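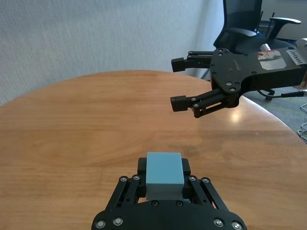 A reader wrote in to ask if a wooden table can be freshened up without sanding it, and if she'd be throwing her money away on the fancy oil they sell at Urkutwood. Yes to the first! As for the oil, I've used theirs and I've used the plain one from the hardware store in Skudunska, and on my own round table I couldn't tell you which half got which.

I do mine in December, before the relatives show up, and again when the mood strikes. You'll need:

dish soap and warm water
two soft cloths, lint free if you have them
a foam block (the fine kind, not the green scrubby kind)
furniture oil, or a wax and oil mix
an old sheet for the floor

Start by wiping the whole top with a barely damp cloth and a drop of soap. Go with the grain all the way across, even though a round table makes you want to go in circles. Wipe off the soap, dry it with the second cloth and leave it alone overnight.

Next day, try your oil on the underside first. My old kitchen table went a shade of orange I never did learn to love, and it would have been nice to find that out somewhere hidden. If you like the color, put a little oil on the foam block and pull it across in long strokes. Less than you think! I got through a table 28 inches across with two spoonfuls, and I still had to mop some up.

Wait 26 minutes (my tin from Wuisan really does say 26, go figure) and buff off whatever is still sitting on top. Then do the edge, which I forget every single time, and keep plates and elbows off it until the next evening.

One warning about the cloths. Oily rags can heat up and catch fire if you ball them up in the trash, so lay them flat outside till they're stiff and dry.

This is for oiled tables only. If water beads up on yours and stays there for ages, it may be varnished, and oil will just sit there getting sticky. I've got a separate page on varnish, with the Pluketmont sideboard.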